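The Long War Against the Fitted Sheet

My mother could fold a fitted sheet. I mention this early because it explains a certain amount of tension in my adult life. She would stand in the hallway with her arms out like someone directing aircraft, tuck one corner into another, flip, tuck again, and produce a flat square you could have mailed. I have watched her do it maybe 300 times. I can't do it, and neither can my sister, who is a surgeon.

So when I heard that the public library in Pringate was offering an evening class on household linen, I signed up before I had read to the end of the notice. The end of the notice said to bring your own sheet.

The class was taught by Brijesh Pal, who spent 30 years running the laundry of the old Macapagal Hotel and speaks about cotton the way other men speak about baseball. He had set up a row of folding tables under the genealogy shelves. There were eleven chairs and every one of them was taken, mostly by people holding a wad of elastic and fabric in their laps as if it might get away.

"Who here rolls it in a ball and shuts the closet door fast?" he asked. All hands went up. He nodded, like a doctor hearing how many drinks you say you have per week.

Where the Trouble Started

For most of history, people slept on flat sheets and got on with it. You pulled the thing tight, folded the ends under, and made a neat diagonal pleat at each corner, and the whole business relied on skill and the weight of the mattress. Army recruits still learn some version of this, usually while being shouted at.

The fitted sheet promised to take the skill out of it. What it did was move the skill somewhere else. Making the bed got easier by a minute or so. Folding the sheet afterward became a problem in geometry, and the household now had one drawer that would not close.

Mattresses made it worse. My grandparents slept on something about as thick as a good dictionary. The one I bought last August, a Skellbridge with a quilted top, is so deep that I climb onto it with a little run. No sheet I owned would stay on. Each night around three, one corner would let go with a soft snap and come creeping toward my ear. I lay there and thought about my mother, who was asleep ninety miles away on a bed as smooth as a skating rink.

I went shopping for deep-pocket sheets and found that the bedding aisle has become a place for people who enjoy reading. There was thread count, of course. There was also percale, sateen, jersey, something called garment-washed, and a set that had been "relaxed" at the factory, at a price that had the opposite effect on me. I bought the Cesotholm set because it was on a low shelf and I was already sitting down.

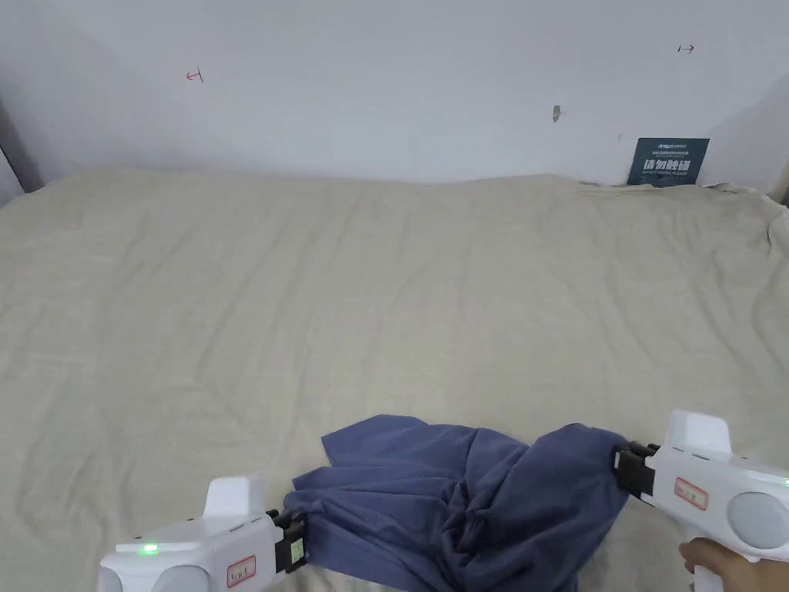

What the Wrinkles Mean

Pal has views on wrinkles. At the hotel they were a firing matter, or close to it, and every sheet went through a hot roller the size of a canoe. At home, he says, he hasn't ironed a sheet since he retired and doesn't plan to. His wife irons the pillowcases. He described this as a mixed marriage.

His advice on the matter was practical. Take sheets out of the dryer while they are still a little damp. Shake them hard, twice. Put them straight on the bed if you can, and let your own body weight do what the roller did. Don't stuff the dryer, because a sheet needs room to tumble, and a fitted one will swallow every sock and T-shirt in the load and hold them in a corner like a pelican.

A woman in the second row wanted to know about fabric softener. Pal closed his eyes for a moment. He said that towels treated with softener will move water around your back without ever picking it up, and that he would say no more with the library's name on the flyer.

I also asked him how often sheets should be changed. He said once a week. I asked what most people did. He looked at me kindly and went to help someone with an inside-out corner.

The Fold

We got to it at last at ten to eight. You put a hand inside each of two corners, with the sheet inside out. You bring your hands together and flip one corner over the other, so that they nest. Then you slide down to the third corner, which is never where you left it, and then the fourth. At this point you are supposed to be holding a shape with three straight sides. Mine had the outline of Norway.

Pal came by and took it from me. He did something quick with his wrists, laid it on the table, smoothed it once, and folded it in thirds. It took him as long as it takes to read this sentence. Then he shook it out and handed it back, and I have not entirely forgiven him.

By my fifth try I had a rectangle. It was a thick one, with a bulge at one end, but it stayed a rectangle when I let go of it. The man next to me, who had come along with his wife and had not planned to take part, got his on the second go and was insufferable about it until we were all out in the parking lot.

I called my mother from the car to tell her. There was a pause on the line.

"You turn it inside out first?" she said. "I never do that."

The closet door at home now shuts at normal speed, at least on the side where the towels are. The spare set, the one with the tired elastic, is still in a ball behind the vacuum cleaner. I know it's there. Pal is running the class again in the fall, with a second session on duvet covers, and I have already put my name down for both.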